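# Stop buying grippers off the spec sheet

Half the arguments about two-arm benches come down to fingers, and most of them are settled before anybody has tried to pick up a cable.

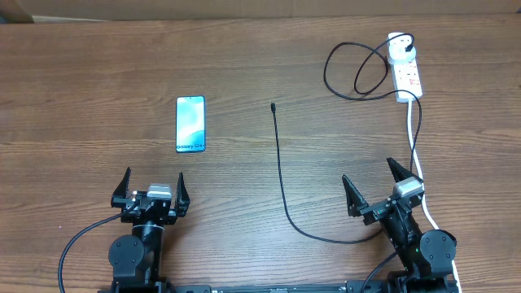 ## The task that ruined my spreadsheet

I had a spreadsheet. Grip force, stroke, mass, price, a column for how annoying the mounting screws were. Tangate's long pointed fingers came out on top, Brisport's padded parallel jaws came second, and I was ready to write that up and go home.

Then Abimbola Adebisi put a phone and a charging cable on the table and told me to plug one into the other. Two arms, a Galaxy S24+ lying face up, a power strip off to the right, and a thin black cable that loops around before its free end comes up near the phone. A child does this half asleep. I have now watched it attempted by more hardware than I care to list, and I no longer believe most of what I read about grippers.

Stroke barely matters here. A phone lying flat wants either a wide opening across the body or a way to get under one edge, and every vendor will sell you the wide opening. What you need for the connector is the other end of the range, the last few millimeters of closing, and whether two tips meet where the controller thinks they meet. Nobody prints that number. If they print anything, they print it for a new pair of fingers on a new mount, and fingers get bumped.

## Pointed tips, and what they cost

I like pointed fingers more than I did in the spring. They go into a loop of cable without shoving the rest of it across the table, and they leave the camera something to look at. With the padded jaws, the connector vanishes at the exact moment you want to see it.

But a point is a bad thing to hold a plug with. The plug pivots. You close on it, it looks fine, you push, and it swings a few degrees and jams on the rim of the port. Martim Azevedo's answer is to grip farther back, where the strain relief is. Mine is that you have then built a gripper that holds a cable well and a plug badly, and you should say so in your results.

We ran 8 tries with each set of fingers. The Tangate tips seated the plug in 4 of them. The Brisport jaws managed it in 4 as well, with completely different failures. Anyone who reports that as a tie hasn't looked at the runs. One set kept losing the angle and the other kept losing sight of the port, and those are two separate shopping lists.

And yes, 8 tries is a small number. I have seen product pages built on fewer.

## The second arm is doing less than you think

The pitch for two arms is that one steadies the phone while the other works. Fine. In our runs the left arm spent most of its time waiting, and when it did come down on the phone it was as likely to turn it as to hold it. Glass on bare wood slides. A strip of rubber matting fixes this for very little money, and I have yet to see a two-arm demo that compares itself against one arm and a strip of rubber matting.

I'd like that comparison made every time. If the second arm still wins, good, buy it. Martim thinks it wins as soon as the cable has to be pulled free of something first, and he may be right. He hasn't shown me yet.

## Cameras get the blame

When a plug misses, people reach for a better camera. Morais will sell you a wrist unit for 800 dollars that is sharper than what we had, and we borrowed one. It gave us a lovely view of the misses.

A black cable on brown wood isn't hard to see. Knowing which way it will go when you lift one part of it is hard, and sharper pixels don't help much there. The fixed view from off the arms told me more than the wrist unit did, mainly because it kept both grippers and the full mess of cable in sight together.

The controller made more difference than either. Swapping the stock one for Urnow's, with the same fingers and the same camera, cut the little overshoot at the end of each move, and the jams on the rim mostly stopped. I didn't expect that and I don't fully trust it. We changed the mount screws in the same week, which was sloppy of us.

## What I'd ask a vendor

Show me the tips closing on something thin, after a month of use. Show me the runs that failed, uncut. Tell me how long it takes to change fingers and get back to the same zero; ours took 7 minutes on a good day and most of a morning on a bad one.

Abimbola wants to repeat the whole thing in October with a stiffer cable. I've asked her to keep the thin one in as well. The stiff one will make everybody's numbers look better, and I already know which of the two will end up in the brochure.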